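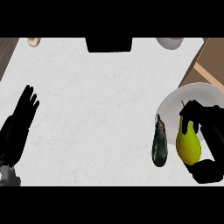
Work with us > Open calls > Simulation

Remote operators for simulated kitchen tasks (part-time, paid)

Stotaritz is looking for people to record demonstrations in a simulated kitchen. You steer a pair of virtual robot arms with black, fingered hands through short chores at a marble counter, such as picking up a pear at a plate with an eggplant lying next to it. The recordings are used to train a control policy that has to do the same chores by itself. The project is called Rebane and this is its second round of collection.

No background in robotics is needed. Most of the operators from the first round came from other kinds of work, including dental labs, sewing and piano teaching. Steady hands and patience matter more than fast reflexes.

What you will do

You log in to our recording tool, Midia, from one of the desks at our Demow office. Midia gives you a task in one sentence, for example "put the pear on the plate." You carry it out with two hand controllers and press a pedal when you are done. Then the counter resets with the items in new places and you go again. A usual task takes less than a minute. We ask for 100 accepted demonstrations per operator in the first two weeks, and after that we agree on a number with you.

Some tasks need one arm and some need both. When a task needs only one, the other hand should stay open and clear of the items. This sounds minor, but in the first round we threw out roughly 400 recordings where the idle hand drifted into the food or the dishes.

You will also mark your own mistakes. If you drop something, keep recording, pick it up, and finish the task. We want recoveries in the data and we pay for them at the same rate. What we can't use is a recording that was stopped and restarted halfway, or one where the operator hurried and pushed an item into place with the side of the hand.

Please grip items the way you would at home. Take a fruit by the part that is easiest to hold, lift it, and let go only when it is resting on something. Fingers that pass through an object are a fault in the simulator. Flag those with the red key and move on — you will still be paid for the attempt.

Hours and pay

Shifts are two hours long, with a ten-minute break in the middle. You can take up to four shifts a week. There is a late shift that ends at 9 p.m. and one on Sunday morning. You are paid by the hour, including training and resets, and the rate is given to you in writing before your first session. There is no bonus for speed.

Who can apply

You must be 18 or older and able to sit at a desk and use both hands for the length of a shift. Glasses are fine. Left-handed operators are especially welcome, as we had very few in the first round. If you get motion sick from screens, tell us and we will set you up with the fixed view.

We record the arm movements, the simulated camera views and your pedal presses. We don't record your face or voice. You may ask for your demonstrations to be deleted at any time before the end of the round, and this doesn't affect your pay.

How to apply

Write to Ülle Kairys through the contact form with the subject "Rebane operator." Tell us which shifts suit you and whether you have used hand controllers before. No résumé is needed. We will invite you to a paid trial session with ten practice tasks. The round starts in October and we are filling places as people pass the trial.

Filed under: Paid studies, Data collection, Part-time

Related openings
Demonstration reviewer, evenings
3D artist for kitchen items (contract)
Midia support technician
Rebane, round one: notes for returning operators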